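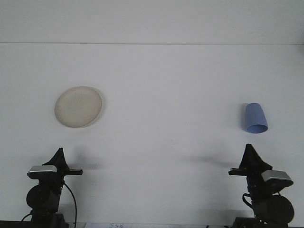

Seltov 2 two-arm tabletop kit

Seltov 2 is our bench kit for anyone who wants to try two-handed manipulation without building the whole rig first. You get a pair of black arms set up as near mirror images, a gripper on each, and a wrist camera mounted just below each gripper so every arm has its own close-up of the job. We've been running it on everyday tableware lately - a plate, a plastic cup, that sort of thing - and it's a joy to work with!

What we like most is how quickly you get going. Clamp the base to the near edge of a table, plug in both arms, open the Matoušek control software and you can be driving them by hand the same afternoon. Record a run, tweak it, play it back, try again (you'll lose an evening to this, be warned).

The reach is 62 cm per arm, measured from the shoulder joint to the fingertip, and each gripper will carry 700 g. That's plenty for dishes and small tools. For heavier work, have a look at the Padolitz arms, which use the same software.

In the box
2 arms with grippers
2 wrist cameras, fitted
Base and table clamps
Power supply and cables
Matoušek license, single seat

Price: 2,800 euros, shipping extra
Next batch leaves the Tirkau workshop in September

Spare fingers and camera brackets are sold separately - see Parts.

Page updated August 15, 2020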